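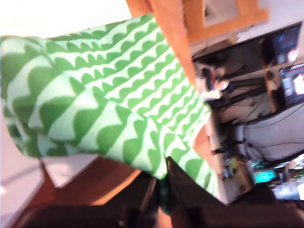 Home Talks Archive Speakers Contact

Last updated July 2021

Cloth at home: what our arm does and what I tell people it does
Speaker notes, Akosua Agbeko, for the Mindevville shared workshop evening

Start with the question I get every time: does it fold laundry? Answer: no. Wait for the laugh, then say it again, slower. Some people came tonight hoping for a yes, and they should get the no early.

Who did what. Nii Baidoo built most of the arm, so the arm is called Baidoo, and he has stopped complaining about it. I wrote the software. Mariama Kwofie keeps the log. If I get a number wrong tonight she will shout it from the back.

The number. We logged 306 tries at picking a piece of cloth up off a wooden surface and putting it down again in a stated spot. We called 118 of them good. Let that sit. Then say what "good" meant: cloth left the surface, cloth came down inside a taped square. A crumpled heap in the square was good. I wrote that rule in the first week, when I wanted to feel better, and we kept it so the early tries and the late ones could be compared. With a stricter rule the figure drops and I don't know how far. We didn't write down enough to go back and score it again.

(Drink water. Don't rush this next part.)

Why I distrust videos of this kind of thing, ours included. Our best clip is a beauty. I have watched it with people who build machines for a living and they nodded along. It shows one good try. We had to choose it out of a pile, and we chose it the way anyone would. Ask of any clip: how many went in the bin? How many times did a hand reach in between tries and lay the cloth out nicely? Ours got laid out by hand before every single try. I would call that half the job, and a person did it.

Martti Kuusisto's objection goes here, he asked me to include it. Martti says a hand laying out the cloth is fine, all bench tests are like that, and I'm being gloomy. He may be right about bench tests. I still think you can't show the clip at an open day and leave the hand out.

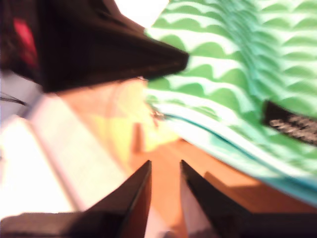

Cloth is a bad thing to practice on if you like tidy results. A block has a shape and keeps it. A folded cloth has a different outline every time you put it down, and a pattern doesn't help as much as I assumed it would. Look at those rows of green arches with the white between them: you'd think a repeating pattern gives the software something to hold on to. What I got was a program that took one row for the next and was very sure of itself. The teal trim is a better thing to aim for, when it's on the side you can see. The two fingertips are narrow, which Nii likes for getting under an edge. I like them less, having watched a corner slide out of them over and over.

Money, briefly. The fingers come from a Tratura kit that cost us 219 dollars. The rest is parts Nii had, and hours I refuse to add up. If someone asks whether it would be cheaper to fold things yourself, say yes and move on.

What I believe after all this:

Picking up cloth by a clear edge, laid out by a person, in light we know: it does this often enough to be worth more work.

Finding the edge in a heap: no. I have seen it happen. I have no reason to think it was more than luck.

Anything with the word "laundry" in it: ask me next July, and bring a pile of your own.

Waltraud Grube tried our code on her own arm in Udovholm and sent back two pages of complaints. Read the first one aloud. It says the gripper closes before the camera has settled, and that our picture of the cloth is often a smear by the time we use it. She's right. We had blamed the cloth. We now wait about 2 seconds before looking, and I haven't run enough tries since to claim it helped, so don't claim it.

Questions. If Nii wants to talk about motors, let him have one answer and then take the next hand. Log printout is on the side table, bad tries included. Please leave it there for the next person.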